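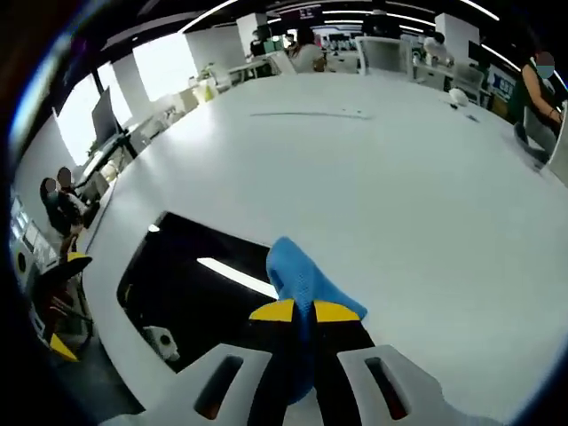 Home Forums Workspace New posts Members Log in

White gloss tables in a shared office: how are you keeping yours clean?

rozalia_l
2025-08-04
We moved to the second floor in Tuston and somebody with a generous budget chose white gloss for the big table. It looks lovely for the length of one coffee. After that it's forearms, crumbs and a dark mark across the far side that may be a scuff. I've been wiping it with a blue cloth, the textured sort, and I seem to be moving the dirt to new and interesting places. What do people use? The table is 218 cm across at the widest point, so I can't reach the middle without lying on it, which I have done.
Rozália Lengyel

tabletop_tim
Microfibre, flat weave. Anything with a mesh feel to it is for saucepans. You'll be polishing little circles into the gloss and next year you'll be on here asking how to get them out.

fulop
Disagree with Tim, as is traditional. I've used textured cloths on the Losov desks for two years and never had a mark. What ruins gloss is grit, and grit gets in when the cloth is left lying about on chairs. My routine, for what it's worth:

1. Clear the table. Properly clear it, including the small thing everyone works around.

2. Give the cloth a home. A shallow tray with a rim does nicely, and you can put it straight on the table while you work.
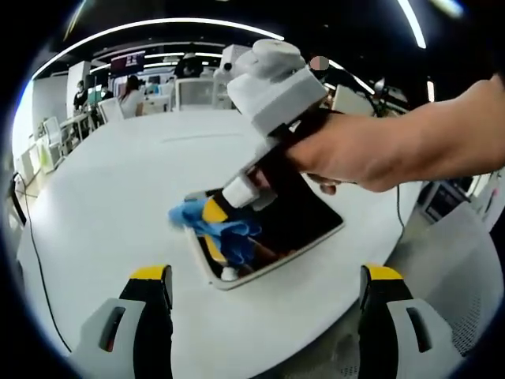
3. Cables off the edge before you start. Lift them, don't wipe round them.

4. Wipe in long strokes from the middle outwards, then turn the cloth over. Crumpling it into a ball is how you get streaks.

5. Do the cut-outs last. Whatever is down there has been there a while and will come up with you.

– Fülöp

tabletop_tim
A tray. For a cloth. Do you tuck it in as well?

fulop
If it kept your lot from using it on the microwave, I would.

deskmouse
Can we go back to the cut-outs? Ours has one with rounded corners, for cables I assume, and it's basically a letterbox for biscuits. I've given up on cloths and use a soft paintbrush. Unplug first, obviously. And never a dripping cloth anywhere near it, whatever the man from facilities says.

Aivar Šimkus
Facilities man here (not that one). Damp cloth, well wrung out, drop of washing-up liquid, dry cloth after. We have 9 tables and a single bottle lasts us till September. The specialist gloss spray is the same thing with a nicer label.

rozalia_l
Thank you all, even Tim. I've got rid of my spray. I've also found that if you crouch until the windows reflect in the surface you can see every smear you missed, so I can't recommend it.

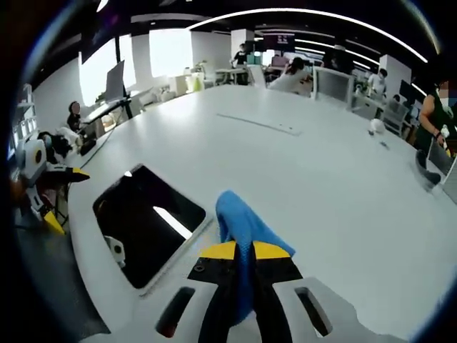
Blue cloth, big white table, and the cut-out deskmouse was on about.

deskmouse
Yes! That shape exactly. There's something white down in it as well. I'm not asking.

tabletop_tim
Still the wrong cloth. And the small white thing on the right should have gone at step 1, if we're all following Fülöp now.

rozalia_l
It has outlasted two managers, Tim. I dust up to it and stop.

Aivar Šimkus
For the scuff, if it is a scuff: plain pencil rubber, lightly, somewhere hidden first. Worked on three of ours. The fourth was a hair.

Page 1 of 2 Next Reply Report

We use cookies to remember your log-in and measure visits. Accept all Manage settings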